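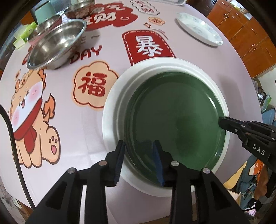
What size mixing basin does a home cook need for noodle dough and salads? One whose rim is wide enough to hold with a full hand, and whose floor is big enough to turn 2,000 grams of food without spilling.

Review: Pluretti wide-rim mixing basin, large, green
Posted July 17, 2019
Reviewed by Ehab Abdel Hamid

I have used the large Pluretti basin for 46 days, mostly on a round table with a printed cloth over it, next to three stainless steel bowls I already owned. The basin replaced an older one from Cadau that had a thin rolled edge. What follows covers the rim, the interior, stability, cleaning and how it compares with steel.

Rim

The rim is white and wide, and it steps down to the green wall in a series of concentric ridges. It is the main reason to buy this model. On the Cadau the edge was narrow enough to dig into the fingers when the bowl was full, and I tended to carry it from underneath. The Pluretti can be lifted by the rim alone with a full load of dough in it, and the ridges give the thumb something to press against.

The ridges also collect flour. After kneading there is a line of it in each step, and a flat cloth passes over the top without reaching the bottom. A soft brush takes care of it in under a minute. If you mostly mix wet things this will not come up often.

Interior

The inside is deep green and glossy. Against that color, rice flour and wheat flour show clearly, and it is easy to see when a dough has picked up everything from the wall. Chopped scallion is a different matter. It disappears against the green, and I have twice found pieces left behind at rinsing time.

The gloss reflects overhead light. With a single lamp there is a bright curve along the wall that makes it harder to judge how evenly a dressing has coated the leaves. Moving the basin toward a window fixes that.

The floor is broad enough for a spatula to lie nearly flat, and the corner where floor meets wall is rounded. I did not find a spot that a silicone scraper could not reach. There are no volume marks on the inside of mine, so liquids have to be measured beforehand.

Weight and stability

Empty, it weighs 502 grams on my kitchen scale. That is light for the diameter. On bare tabletop it slides when you whisk hard. On a smooth cloth it slides along with the cloth, which is worse. A damp dish towel folded twice under the base stops the movement completely. The base has no rubber ring, and at this price I think it should have one.

For kneading, the light weight matters less. The dough and your own hands hold it down.

Compared with steel bowls

I still use the steel bowls, a Thaweesak set bought years ago. They are better for anything chilled, and they nest, which the Pluretti does only with its own smaller sizes. They also take scratches that no longer bother me. The green surface has picked up two fine marks from a metal whisk so far — both visible only at an angle, neither deep enough to feel with a fingernail.

Where the basin wins is capacity and noise. Stirring with a metal spoon in steel is loud, and a full batch of cucumber salad comes up to the edge. In the basin the same batch stays well below the rim and can be tossed by hand. My usual arrangement is to keep the steel bowls to the upper left for prepared ingredients and the basin in front of me, slightly to the right, so each bowl can be tipped in with the left hand.

Cleaning

Warm water, ordinary dish soap, soft sponge. Chili oil left overnight came off the green with a second wash. It left a faint orange tint on the white rim that took 8 days of normal use to fade. I would now wipe the rim right after using anything with chili or turmeric. It does not fit in my dishwasher with the rack loaded, so I cannot comment on machine washing.

Storage

Measure your cabinet first. The rim adds more to the overall width than you expect from looking at the bowl part, and mine would not go through the door of a standard Ustby wall unit except on its side. It hangs well enough on a wide hook if you drill for one, but there is no hole or handle in the rim for that, so it has to rest in a bracket.

Points for improvement

A non-slip base. Volume marks, even faint ones. A hanging hole in the rim. A lighter interior color as an option for people who work with a lot of herbs.

Recommendation

Buy it if you knead by hand or toss large salads and have the shelf space. For whisking, or for small batches, a steel bowl with a rubber base is the better tool. I am keeping mine and have given the Cadau away.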